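Vergleich zweier Greifer für das Umsetzen dünner Stifte aus einem Behälter
Projektbericht, Studienprojekt Automatisierungstechnik, Januar
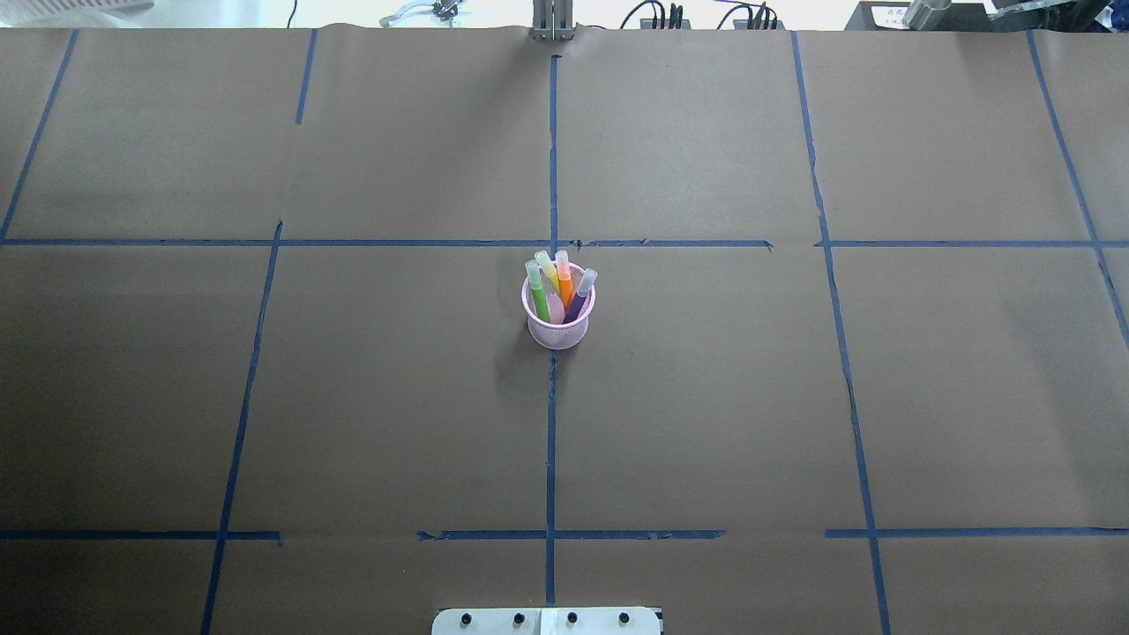 Gegenstand der Arbeit ist der Vergleich von zwei Parallelgreifern an demselben Arm bei sonst gleichem Aufbau. Der erste Greifer, im Folgenden Gatel, besitzt starre Finger mit ebenen Kontaktflächen. Der zweite, im Folgenden Lins, hat nachgiebige Fingerkuppen aus Silikon. Die Steuerung lief in beiden Fällen über den Lakach-Controller des Labors. Untersucht wurde, welcher Greifer Filzstifte zuverlässiger aus einem Becher entnimmt und in einer vorgegebenen Zelle der Arbeitsfläche ablegt.

Share 2

1 Aufgabenstellung

Die Aufgabe wurde vom Projekt Skirkum übernommen. Dort war im Vorjahr ein Datensatz mit Würfeln und Zylindern aufgenommen worden. Stifte in einem Becher sind schwieriger, weil sie schräg stehen, sich gegenseitig stützen und sich nach jeder Entnahme neu ausrichten. Die Lage des nächsten Stifts kann deshalb nicht aus der Ausgangslage übernommen werden und muss vor jedem Griff neu bestimmt werden.

Als Erfolg zählt ein Versuch nur, wenn genau ein Stift entnommen wird, der Becher stehen bleibt und der Stift vollständig innerhalb der Zielzelle liegt. Berührt er das Klebeband, wird der Versuch als Teilerfolg geführt.

2 Aufbau

Die Arbeitsfläche ist mit Kraftpapier abgedeckt und mit dunkelblauem Klebeband in Zellen unterteilt. Das Band wurde von Hand verlegt. Die Linien verlaufen nicht exakt gerade, und an mehreren Stellen liegen Lücken zwischen den Bandstücken. Für die Auswertung ist das unkritisch, solange die Zellgrenzen aus dem Kamerabild bestimmt werden. Eine Berechnung aus Nennmaßen wäre bei diesem Raster nicht zulässig.

Als Behälter dient ein rosafarbener Stiftebecher mit fein durchbrochener, durchscheinender Wand. Er wurde mit fünf Filzstiften in Grün, Gelb, Orange, Rosa und Violett bestückt. Der rosafarbene Stift ragt kaum über den Rand hinaus und wurde in der Auswertung gesondert betrachtet. Der Becher wurde vor jedem Durchgang neben dem mittleren Längsstreifen aufgestellt.

Die Kamera blickt von schräg oben auf die Fläche. Ihre Belichtung wurde fest eingestellt, da die Automatik bei den halbtransparenten Kappen zu schwankenden Farbwerten führte. Die Kalibrierung zwischen Kamera und Arm wurde nach jedem Greiferwechsel wiederholt.

3 Durchführung

Pro Greifer wurden 144 Versuche gefahren. Die Reihenfolge der Farben war zufällig, aber für beide Greifer identisch. Die Anfahrt erfolgte senkrecht bis zu einem Punkt oberhalb der Kappe, danach wurde das Handgelenk an die Neigung des Stifts angeglichen. Geschlossen wurde kraftbegrenzt. Nach dem Schließen hob der Arm entlang der Stiftachse ab, um den Becher möglichst wenig seitlich zu belasten.

In Vorversuchen war zunächst senkrecht abgehoben worden. Dabei kippte der Becher bei stark geneigten Stiften wiederholt um. Die Vorversuche sind in der Auswertung nicht enthalten.

Die Greifkraft wurde für Gatel niedriger gewählt als für Lins. Bei gleicher Kraft drückten die starren Finger die Stifte am Übergang zwischen Kappe und Schaft aus der Achse. Der Vergleich gilt somit für die jeweils brauchbare Einstellung und nicht für identische Parameter.

4 Ergebnisse

Lins lag bei der Entnahme in allen Farben vor Gatel. Der Unterschied war bei den stark geneigten Stiften am größten. Die nachgiebigen Kuppen glichen Winkelfehler aus, die bei den starren Fingern zu einem Kontakt nur an der Kante führten. In diesen Fällen drehte sich der Stift beim Abheben oder rutschte in den Becher zurück.

Beim Ablegen kehrte sich das Verhältnis um. Gatel legte die Stifte mit geringerer Streuung ab. Bei Lins haftete der Stift nach dem Öffnen gelegentlich an einer Kuppe und rollte anschließend weg, teils bis auf das Klebeband. Eine Wartezeit vor dem Anheben verbesserte das Verhalten nur wenig.

Der kurz herausragende rosafarbene Stift blieb für beide Greifer problematisch. Lins passte mit seinen breiteren Kuppen oft nicht zwischen die Nachbarstifte. Gatel erreichte den Stift häufiger, zog aber in mehreren Fällen einen zweiten mit. Wurde dieser Stift zuletzt entnommen, traten beide Fehler nicht auf.

Die Farberkennung verwechselte vereinzelt Orange und Gelb, wenn sich die Kappen im Bild überdeckten. Beim violetten Stift lieferte die hellblaue Kappe einen anderen Farbwert als der Schaft. Der Schwellwert wurde daher auf den Schaft bezogen.

5 Fehlerquellen

Das Papier wirft leichte Falten, die sich beim Aufsetzen der Greifer verschieben können. Der Einfluss auf die Ablageposition wurde nicht getrennt gemessen. Die Silikonkuppen nahmen Staub auf und wurden in unregelmäßigen Abständen gereinigt. Ein Abfall der Haftung innerhalb einer Serie ist daher nicht auszuschließen.

Der Controller protokollierte im Lauf des Projekts 1156 Bewegungssegmente. In zwei davon fehlt der Zeitstempel des Schließbefehls. Die zugehörigen Versuche wurden anhand der Kamerabilder bewertet und in der Auswertung belassen.

6 Weiteres Vorgehen

Für die Fortsetzung wird Lins mit schmaleren Kuppen vorgeschlagen. Die Entnahmereihenfolge sollte aus der sichtbaren Stiftlänge abgeleitet werden, beginnend mit dem am weitesten herausragenden Stift. Vor einer neuen Serie ist das Papier an den Rändern zu fixieren. Die Konfigurationsdateien beider Greifer liegen im Projektverzeichnis unter dem jeweiligen Greifernamen.

Kommentare 2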